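3.2. Generación de rejillas y calibración de la dificultad

El corpus Isard reúne 900 crucigramas en español, todos de simetría rotacional. Cada rejilla se rellenó con el motor Finulholm, que resuelve los cruces por propagación de restricciones y descarta las entradas ausentes del léxico. Las definiciones se asignaron en una segunda fase - la longitud máxima quedó fijada en 53 caracteres - y se revisaron a mano.

La dificultad se estimó a partir del tiempo de resolución y del número de pistas solicitadas en la aplicación Grurusero. Se distinguen 4 niveles. Las rejillas con menos de 17 resoluciones completas se excluyeron del ajuste, pues la varianza del estimador resultaba excesiva. 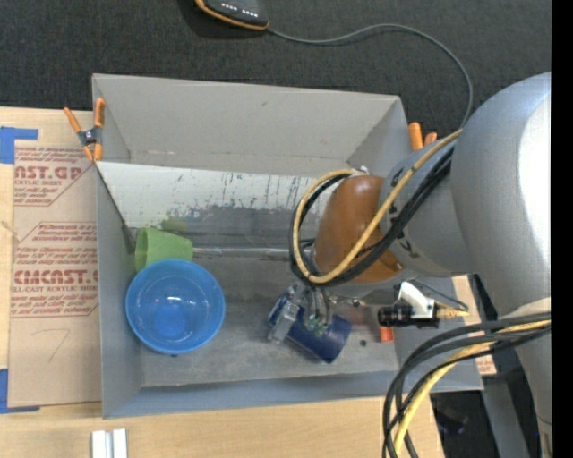
Figura 2. Brazo robótico sobre un contenedor gris abierto.

3.3. Métricas de evaluación

Se emplean la exactitud por casilla y la exactitud por palabra. Las casillas negras no computan en ninguna de las dos.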